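Weko Perception and Control Software - Set-Up Guide
Section 6: Preparing the Grasp Planner for Container Packing Tasks

14 shares | 3 comments

6.1 Purpose

This section describes how to configure the Weko grasp planner for tasks in which small items are placed into an open, compartmented container. It applies to all cells at the Ornton and Mottram sites that run the two-arm controller. Operators must complete Section 5 (Camera Calibration) before they begin.

6.2 Before You Start

Confirm that the following conditions are met:

- The controller is in Idle mode and the status bar shows no open faults.
- The head camera profile is loaded and its last calibration is marked Valid.
- The item library for the task has been copied to the local disk. The planner does not read libraries over the network.

Caution: Do not edit a task profile while the controller is in Run mode. Changes are written to the active plan at once and may cause an arm to change course.

6.3 Creating the Task Profile

1. Open the Planner window and select New Profile.
2. Enter a profile name. Names may contain letters, digits and underscores, and may not exceed 30 characters.
3. From the Task Type list, select Container Packing.
4. In the Port field, enter 3404. This port is reserved for the perception service and must match the value set in Section 4.
5. Select Save. The profile appears in the left-hand list with the state Draft.

6.4 Defining the Container

1. Select the Draft profile and open the Container tab.
2. Select Capture Model. The perception service returns an outline of the container.
3. Draw one region for each compartment. Regions must not overlap.
4. If a compartment is formed by a removable tray, select the Movable check box for that region. The planner will then confirm the position of the tray before each placement.
5. If the container has a clear lid, set Lid Material to Transparent. Depth readings taken through clear plastic are not dependable, and with this setting the planner treats the whole lid as solid.

Note: Fault 102 (Region Not Closed) means that the outline of a compartment contains a gap. Redraw the region and save again. Restarting the service does not clear this fault.

6.5 Setting Item Classes

1. Open the Items tab and import the item library.
2. Assign each item to one of the classes Rigid, Soft or Rolled.
3. For items in the Rolled class, set Resting Pose to Any. A roll may come to rest on its side or on its end, and the planner must accept both.
4. Set the Clearance value to 20 millimeters for all classes. Lower values require written approval from the site lead.

6.6 Loading Reference Demonstrations

The planner takes its placement order and its choice of hand from recorded demonstrations by a person. Recordings made with the Zunano capture tool are accepted without conversion.

1. Open the Demonstrations tab and select Import.
2. Review each recording from beginning to end. Reject any recording in which both hands leave the view at the same time.
3. Label the role of each hand as Hold, Reach, Place or Rest. A hand that steadies the container is always labeled Hold, even where it does not move.
4. Select Build Plan. The profile changes from Draft to Ready.

Questions on labeling should be sent to Keith Mudgway, who maintains the label set for both sites. The present label set was issued in December and replaces all earlier versions - profiles built with an older set must be rebuilt before use.

Continue to Section 7, Running the First Supervised Trial.

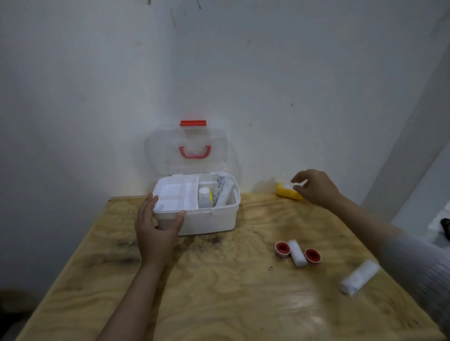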